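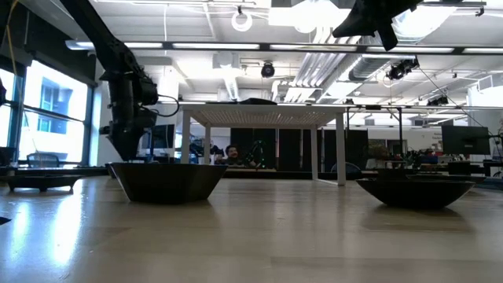 The Vurkus cell is a two-armed tabletop robot cell used for handling bowls, trays and other everyday tableware. It was put together by Mali Humphreys at the Somton workshop, and it is probably better known for the patient way it is looked after than for anything especially clever in its design. Two black arms reach down over a pale wooden table, and nearly all of the upkeep described in this article has to do with keeping those arms, the table and the overhead cameras in agreement with one another.

Layout

Both arms hang from above, which leaves the tabletop free for the work itself and makes wiping down a good deal easier (anyone who has cleaned crumbs and dust from around a bolted base will understand the appeal). The left arm is treated as the reference arm, and every position in the cell is measured from it. The control program, called Trasar, keeps a list of 61 taught positions, most of them close to the table surface.

Cable care

The wrist cable is the part that asks for the most attention. It is left in an open loop at the side of the wrist, with enough slack for the joint to turn fully without pulling. A loop that is too tight wears at the connector, and one that is too generous will sooner or later brush against whatever is on the table. Iolo Gronow, who wrote most of the care notes, suggests turning the wrist slowly by hand through its whole range and simply watching how the cable behaves before any power goes on. The clips are changed every 491 hours of running time, and the full cable at 3000.

Setting the height

Wide, dark bowls with sloping sides are the usual test pieces. One is set beneath the left gripper and a second over toward the right, and each arm is then lowered in small steps until the fingers are just above the rim. The height is saved, the arm is raised, and the whole thing is done over again from a different starting pose. If the two readings disagree, the wrist bolts are checked first, then the mounting, and only then the program.

Light and reflections

The tabletop is glossy, and on bright days the windows throw long streaks across the wood. These can confuse the cameras, particularly near the far edge, where the ceiling lights also show. Camera settings are therefore gone over in the morning and again in the middle of the afternoon, and in August it is quite normal to do it a third time! A matte cover was tried for a while, but it wrinkled under the bowls and was given up.

Repairs

The longest repair on record followed a worn bearing in the left wrist, which first showed itself as a faint click at cycle 1522 of an otherwise ordinary run. The replacement came from Borbély, a small parts supplier, and had to be fitted twice, the first attempt having left the gripper very slightly tilted. All of the taught positions were saved again afterward. The old bearing is kept in a drawer at Somton along with the spare clips.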